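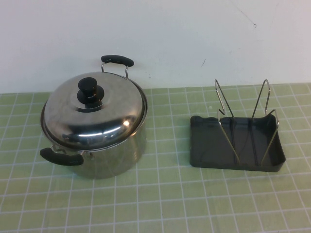

Open day, August, Friday. Notes written up the same evening while I still remember who asked what. Doors at ten, first group in at quarter past, last one out just before four. We ran the lid task as the main demonstration, as agreed on Tuesday's call. Pot on the left of the green mat, rack on the right, both well back so there was plenty of clear grid at the front. Start state is lid on, rack empty. The arm takes the lid by the black knob, lifts, carries it across and stands it in the wire rack. Then it puts it back on the pot and parks. One full cycle takes long enough that people can follow it and short enough that they stay.

Present from our side: me, Szu-yu Tsao on the controls, Rutilio Xolalpa on the door and talking to the groups, Getsemaní Zamudio in the afternoon only. Eliseo Zepeda came over from Salinas with the Plusdale party and stayed all day.

Setting up

Szu-yu was in before eight and had the arm homed by the time I arrived. She had loaded the Matau policy from the week before, the one trained on 1,463 demonstrations, and left the newer one on the other machine. I had wanted to show the newer one. She said it had only been tried on the pot with one handle towards the wall and the other to the front left, and visitors would want to turn the pot. She was right to be careful, so we stayed with the older one until lunch.

Speed limit set at the low setting for the whole day. Barrier tape moved out by one floor tile after Rutilio stood where a child would stand and leaned.

Dry runs before opening: all fine except one where the lid came down on the rack wire and slid off. Szu-yu moved the rack a little and turned the tray slightly, near left corner towards the pot. Went in cleanly after that. Marked the tray corners with pencil on the mat. Please don't rub these out until the end of next week, I want to use the same position for the comparison.

Morning groups

First group was from the college. Quiet, then a lot of questions at once. They wanted to know whether the arm was replaying a recording. Rutilio asked one of them to shift the pot a few squares to the right and we ran it again. That answered it better than I would have done. We should put that in the script instead of leaving it to chance.

Second group was the Plusdale people. Citlali Cortés leads their kitchen equipment side and she went straight to the lid. Her point was that a domed polished lid is a bad thing to look at with a camera, as the bright spot moves when anything in the room moves. I said we knew, and that we had picked this lid partly for that. She asked what happens if someone in a white coat walks behind the arm. We hadn't tried it. Eliseo put on a lab coat and walked past slowly during the reach. The gripper hesitated above the knob, came down a bit to one side and still got it. Second time it missed and closed on air, then retried by itself and lifted. Citlali wrote something down both times.

Her other question was why the rack and not simply laying the lid on the table. Rutilio explained that laying it down is easy and tells you very little, and the rack needs the lid turned on edge and lined up with the gap between the two wire loops. She asked for a copy of the results by lid type. I promised a table. Mine to do.

Third group was mostly families. Ran the cycle over and over. The biggest reaction all day was to the noise of the lid going back on the pot.

Lunch

Stopped the arm, power off at the wall, key in my pocket. Szu-yu wiped the lid, as it had gripper marks all over the knob and somebody's thumbprints on the dome. I ate in the corridor with Eliseo and we talked about whether Nanden would lend us the second wrist. He thinks yes if we ask before the end of the month. I will write to them on Monday.

Afternoon

Changed to the newer policy at Getsemaní's request. She trained it and wanted to see it in front of people. Different feel straight away: it approaches the knob from higher up and turns the lid earlier, well before it reaches the rack. Looks much more confident. It is also less forgiving. With the pot where we normally have it, every run was good. When a visitor turned the pot so the handles ran straight left to right, the forearm passed very close over the handle and Szu-yu hit the stop. No contact. She restarted with the pot back in the usual place and we told the remaining groups not to turn it.

Getsemaní thinks the handles are the whole trouble and more demonstrations with the pot at odd angles will cure it. She wants to bring the set up to 2,000. I'd like to see what happens with a small batch first before we book the room for that many.

Last group asked about soft lids, glass lids and frying pans. We had none of these out. Worth having a glass lid on the shelf next time, even if we only talk about it.

Visitor count from Rutilio's clicker: 322 through the door. He says 2 of those were him testing the clicker.

To do

Table of results by lid type for Citlali (me)
Letter to Nanden about the wrist (me, Monday)
White coat test done properly, fixed walking line, both policies (Szu-yu)
Small batch with pot turned, then decide (Getsemaní)
Script change: visitor moves the pot on the second run, sideways only (Rutilio)
Longer cable for the stop button. The present one only just reaches the chair.
Return the two borrowed stools to the Salinas van, they are still by the door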